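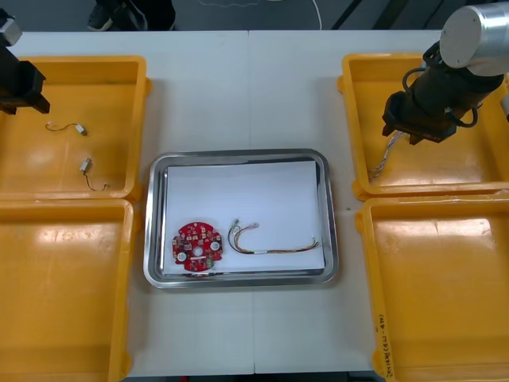
Cell 2, both arms over the upper bins, board and harness on the paper in the tray.

2021-09-12 – Kestcombe bench, cell 2

Picking up from the March notes. Right side still dropping harnesses, left side mostly ok on boards. Wanted to get through grip settings, bin positions and the wrist camera before handing the cell over to the Pirari job. Got through most of it.

Grip first. Right gripper was on the same closing force as left, left over from when both sides did boards. Far too much for wire. Took it down to 50 percent and slowed the close. Strands stay bunched now instead of squirting out sideways. At 50 it will still lose a harness if it grabs out near the fanned end, so pick point moved in toward the sleeve. Don't put it back up to fix drops. Move the pick point.

Left gripper: left the force alone. Cleaned finger pads with alcohol, one had a shiny patch. Checked both finger screws, one took a quarter turn. Paint-marked it.

Bins. Somebody had shoved the lower right one toward the edge and every place on that side was landing short. Pushed all of them back to the tape marks and re-taught the corners, left pair then right pair. If you lift a bin out to empty it put it back with the handwriting on the same rim, the molding isn't symetrical and the corners come out different.

Table seam: the two panels had a lip between them, enough to rock the tray. Shimmed the leg under the low panel. Tray sits flat. Worth running a fingernail over the seam at start of shift.

Paper in tray – keep doing this. Bare steel throws glare at the top camera and the board outline goes all over the place. Plain white, a few sheets, pressed flat into the corners. Swap the top sheet when it's marked up.

Then the wrist view. 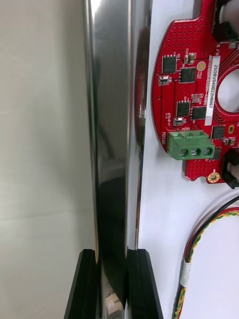
Page last changed: 2 edits since created, latest by bench login (cell 2 notebook)

Polished cylinder right up the middle between the fingers, red board off to the right with the green terminal block in view. MOTOR and UVW read fine on this one and so does the label, 25DRV04002H067. Exposure I'd call good enough. The thing to watch is the reflection, the chrome picks up the red of the board and the segmenter wants to call it a second board. Masked out the middle strip for now. Quick fix, needs a proper one. Kariuki's mask tool will do it by shape but I couldn't get it to load on this machine, license thing.

Exposure locked at 17. Auto was hunting every time the chrome caught the light. If the lamps get changed this has to be redone.

Also wiped the lens. Do this with the arm parked and the e-stop in, not by reaching under it like I did the first time.

Cables. The loops by the wrists want looking at every time. Right side had a loop riding up over the wrist segment and going tight when the arm folded back. Gave it more slack and a new velcro strap, well back from the joint. Jogged joint by joint at slow speed through the full range, then the taught path, nothing snagged. Left loop is fine but the jacket is a bit scuffed where it passes the gripper body. Not through. Put it on the list.

Sequence after all that:

park both arms
clear tray, fresh paper
check bins against tape
air on, wait for the gauge
home left, then right (not together, they share the space over the tray)
run the slow program once before anything at speed

Ran the slow program, then full. Log counter says 196 cycles by the time I stopped. Two faults, both right side, both "part not detected" on a harness. Cleared and carried on. Haven't looked at the force trace for those yet.

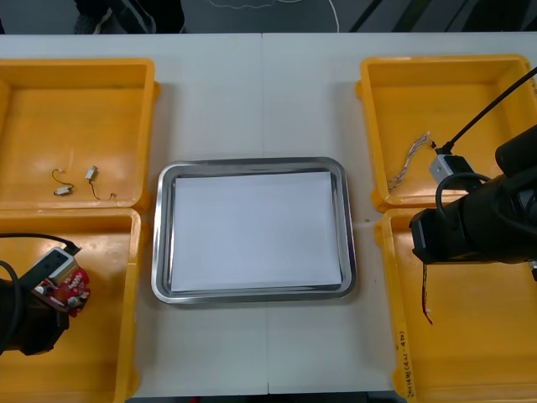
Tray clear. Left gripper with the red board over the lower left bin, right gripper beside the connector in the upper right.

Right arm height over the bins – I've got it low, near the join between the two right hand bins. It clears but I don't love it. Raised the approach point a bit in the program, NOT the pick point. Saved as a new version, old one is still there with the March name if anyone needs to go back.

Loose ends dangling from the right gripper can catch a bin rim on the way across. Added a short lift before the sideways move. Costs a bit of cycle time, fine.

Small connectors in the upper left bin: gripper can't get these cleanly when they're up against the wall. Pushed toward the middle by hand. Zanddale quoted narrower fingertips, quote is in the shared folder, no order number yet.

Still to do
– force trace on the two faults
– proper mask for the chrome
– left cable jacket, sleeve it or replace
– sweep wire bits off the table, they get under the tray
– backup of both arm programs to the bench drive (did the left, right one timed out)
– redo the label on the lower right bin, hard to read

Left it powered down, air off, e-stop in. Key back in the drawer.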